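Checking a hanging scale against a known weight

Most cheap hanging scales are good enough for luggage. Mail and dry goods are another matter, and I had been selling coffee by the bag for two years before I tested mine. The results are below, along with the procedure, which needs a reference weight and some patience.

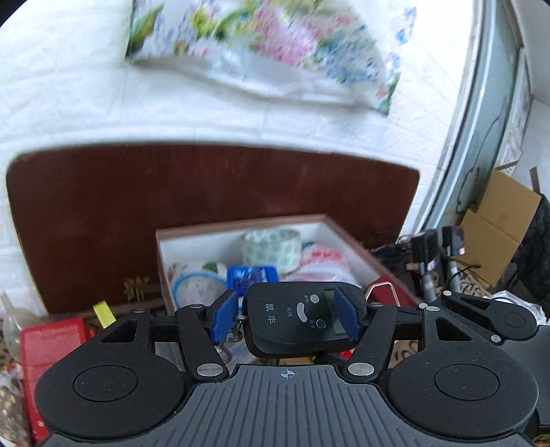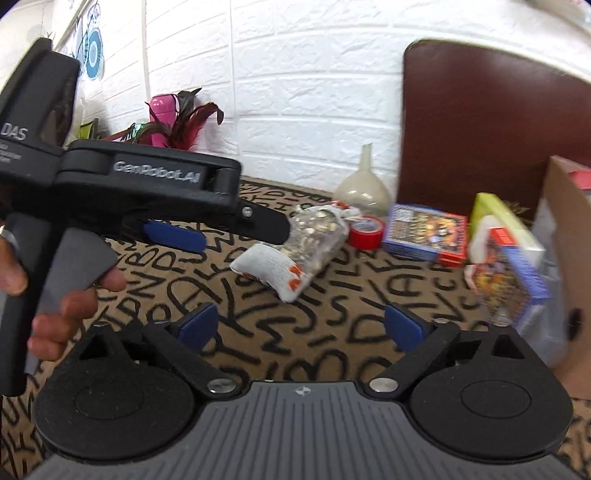

Marjorie Naylor wrote to me after the last post that a single reading at a single load proves nothing, and that the error at 5 kg says little about the error at 500 g. She is right. I repeated the test at two points.

Reference loads were water in a sealed jug, weighed beforehand on the counter scale at the post office. The light load was 888 g. I took 34 readings, letting the display return to zero between each. The mean came out 5 g high, with no reading more than 8 g off. At the heavy load the scale read high by around 147 g, which is too much to ignore.

Two things affected the numbers. Temperature was one – readings taken in the garage in November drifted for several minutes before settling. The other was swing. A load that is still moving will lock the display early on some models, usually on the high side.

I now subtract a correction from a small table taped inside the cupboard door. Linear interpolation between the two points is adequate for my purposes. A third point near 2 kg would be better and I will add it when I have the jug back.

Comments

Jad Bataineh
Did you try fresh batteries? Mine read high until I changed them.

Ismael Caldeira
What was the resolution of the post office scale? If it was 5 g, your light-load error is within it.

Raíssa Miranda
Please post the table when the 2 kg point is done.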